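Our second stop at Skendstead was the Noonan building, where Dravel keeps its two-armed laundry cell. Nuanchan Ruangrit, who looks after it, gave us most of an hour.

The cell is small. It has a washing machine against a partition wall, carpet tile on the floor, and the robot in front. The arms work as a pair on anything wide, so most of the setup goes into making them agree with each other. Nuanchan does a zero check on both every morning before the first run, left arm first, and writes the offsets in a paper log. The log was at run 1,087 when we looked.
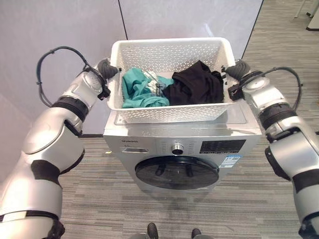
Skendstead Visits Group – Maintenance and Controls Section

The laundry basket is held by its two short ends, one gripper on each, and it has to stay level. If one wrist sits a little high, the rim twists and the plastic creeps out of the jaws. Nuanchan corrects this in the wrist offset and leaves the grip force alone, as more force only bends the rim.

The cables get more attention than I expected. Each one runs in a wide loop above the wrist and back into the arm. She said the first ones were tied down too short and wore through at the clamp in 155 hours. Now the loops are left long and she runs a gloved hand along them every 24 hours of running time, feeling for flat spots.

Gripper pads are changed as a set, all 4 together, and the zero check is done again afterward. Lint is the other job. Filtevia supplies the filter for the control cabinet fan, and it gets swapped more often than the manual asks.

Bernadette Ní Mhurchú asked about spare wrists. They keep one on the shelf, already fitted with its mounting block – a swap takes a morning, most of it calibration. We are invited back in May to see one done.

Contact the section secretary | © Skendstead Visits Group | Back to top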